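Mumevura Two-Arm Cell: Setup and Upkeep
Progress report to the Karagiannis fund, April

Dear Loukia, and everyone at the fund who reads these,

Thank you for your patience with us over the winter. You asked for a plainer account of how the cell is being set up and looked after, with less about the research it will one day serve, and I have tried to give you that. The simulated cell comes first, because we do all our setting up there before we touch the real one at Nurkidau.

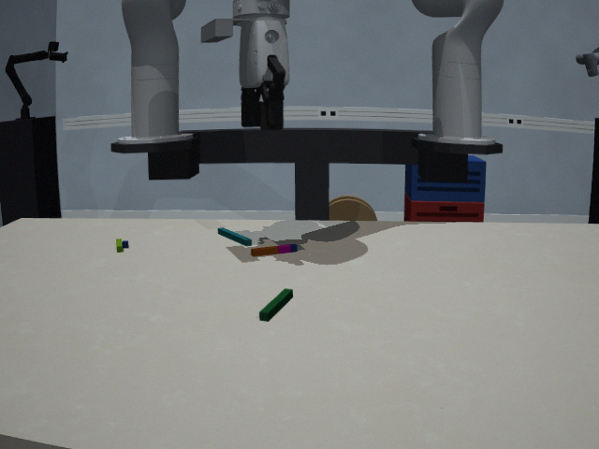
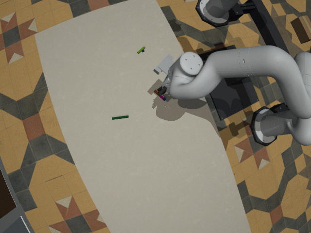
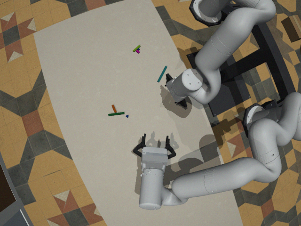
The base positions have taken up more of our spring than any other single job, and I want to explain why we let them. Both arms in the cell share one stand, so a small error in where one base sits is passed along into everything the pair does together. In the simulated cell the two round flanges can be put exactly where we say they are, and they stay there. In the front view you can see the two columns rising from their flanges at either end of the black crossbar, and that crossbar is the part Fotis Sfakianakis has been fretting over. On the real stand, the left end had settled lower than the right after the arms were bolted on. He shimmed it, left it overnight, measured again in the morning and found that it had moved a little more. The second set of shims has held. We now recheck the height at both ends whenever an arm comes off and goes back on, and the readings go in the blue notebook by the door as well as in the shared folder.

With the stand behaving itself, Evanthia Nikolaidis was able to go on to the reach of the arms. Her worry was always the middle of the table, where either arm could be asked to work and where a careless pair of commands could bring the two wrists together. She has drawn up a set of keep-out limits which leave each arm its own side and let only one at a time into the shared strip. The third picture, with both grippers over the table and a good stretch of bare tabletop in view, is close to the sort of layout she likes to use for checking them. The bars and blocks are about as simple as work pieces can be, and that suits us well at this stage. When something goes wrong with a plain colored stick, you can be fairly sure the stick is not to blame!

She ran the limits through 100 paired moves in simulation. They stopped the arms correctly in every case but 2, and both of those came from the same mistake: the gripper had been entered in the settings as shorter than it is. The length was corrected and the whole set run again without a stop being missed. I mention this at some length because the same wrong figure had been copied to the real cell, and we would have met it there sooner or later with a good deal more noise.

The grippers themselves have had a mixed few months. The real left-hand gripper began to close slowly in the mornings and get better as the day went on, which sent us off after a temperature problem that wasn't there. Prasetyo Yusof finally took it off the wrist and found the finger linkage packed with old grease and fine dust. He cleaned it, put in fresh grease (much less of it than before), and did the right-hand one the same way while the bench was still covered in rags. Both now close at the same speed from the first move of the day. We have written the cleaning into the regular upkeep, after every 925 cycles, and the controller puts up a reminder so that it doesn't depend on somebody's memory. Prasetyo thinks that figure is too cautious and would like to stretch it. I have asked him to leave it alone until we have a full summer of use behind us.

The wrist cap screws are a smaller matter, but you did ask about the repair costs. One of the caps on the real cell had been tightened unevenly at some point before it reached us, and there was a faint rattle whenever that wrist turned. New screws, a proper torque driver and an afternoon's work took care of it. The driver was the expensive part. It came out of the tools line, and we shall get many years out of it.

I should also be frank about what is behind schedule. The cables on the real stand are still tied up in a way that none of us is proud of. They run down the back of the post and are apt to catch when the right arm is swung fully outward, so for now that arm is limited to slow speed on the outer part of its travel. The cable guides we ordered from Betia came in the wrong width and went back, and the replacements have not arrived. Fitting them should take two people most of a working day, after which Evanthia will repeat her checks from the start. I had hoped to tell you this was finished, and I'm sorry that I can't.

The written instructions are in much better shape. Startup used to be a single crowded page that made sense only to Fotis, who wrote it. It is now 10 short steps, beginning with the emergency stop and ending with a slow move of each arm to its rest position and back. Two students who had never run the cell worked through it while I sat on my hands in the corner. They got stuck once, at the point where the controller asks which gripper is fitted, and we have reworded that step as they suggested.

For the coming period we plan to fit the cable guides, bring the right arm back to full speed, and compare the real base positions with the simulated ones again now that the shims have had time to settle. We would also like to keep a spare set of gripper fingers on the shelf. There is enough left in the parts line to pay for them, and I would be grateful for a note from you saying that this is an acceptable use of it – the wording of the grant speaks of "replacement parts", and I am never quite certain whether a spare counts before anything has broken.

You would be very welcome to visit once the guides are in. Mornings are best, before ten, when the cell is being started up and there is the most to see.

With warm thanks,
Usha Mudaliar
Mumevura project lead

Comments

Loukia Antoniadis
Thank you, Usha, a pleasure to read as always. Yes, please go ahead with the spare fingers. Could you send me the invoice for the torque driver when you have a moment? I have the screws but not the driver.

Fotis Sfakianakis
Small correction from me: the notebook has moved from the door to the shelf over the controller. The readings up to this week are all in it.

Prasetyo Yusof
Still think the cleaning interval is too short, but I'll wait for the summer like I promised. The guides have a tracking number now, by the way.

Related items
Startup steps for the two-arm cell, revised
Shimming the stand: height readings, left and right
Keep-out limits and the shared strip
Gripper cleaning: what to take off and in what order
Previous report to the Karagiannis fund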